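Visit report: Zevum records center, Skendton, 27th October

The visit covered paper retention and the intake of closed case files. Boris Berisha led the tour; Conall Mac Suibhne answered questions on the index. The site takes files from 30 client offices and holds them for 6 or 8 years, depending on the contract.

Intake starts at the loading door. Each carton gets a barcode label and a paper slip, and the slip stays with the carton until the index entry is checked. Cartons with no slip go to a separate shelf and are opened by hand.
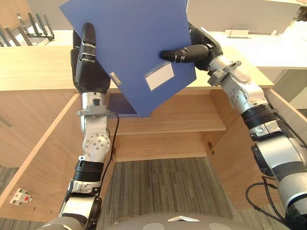
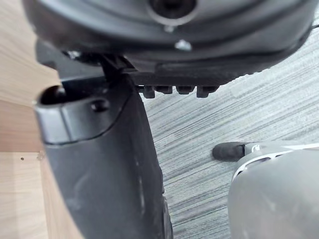

Retention codes are assigned at folder level, and this was the main point of interest for our group. Zevum dropped carton-level codes after too many mixed cartons were held for the longest period in the box. Folder color carries no meaning in the index – a blue folder like the one held over the light-wood cabinet may fall under any code. Mac Suibhne said clients often assume otherwise, and the intake form now states it in bold.

The index runs on Wistex. A batch is limited to 500 entries, and a failed batch is rejected whole. Berisha would prefer partial acceptance, but the auditors at Kassab want one result per batch.

Destruction is done off site. We did not see the humidity logs and have asked for the October set.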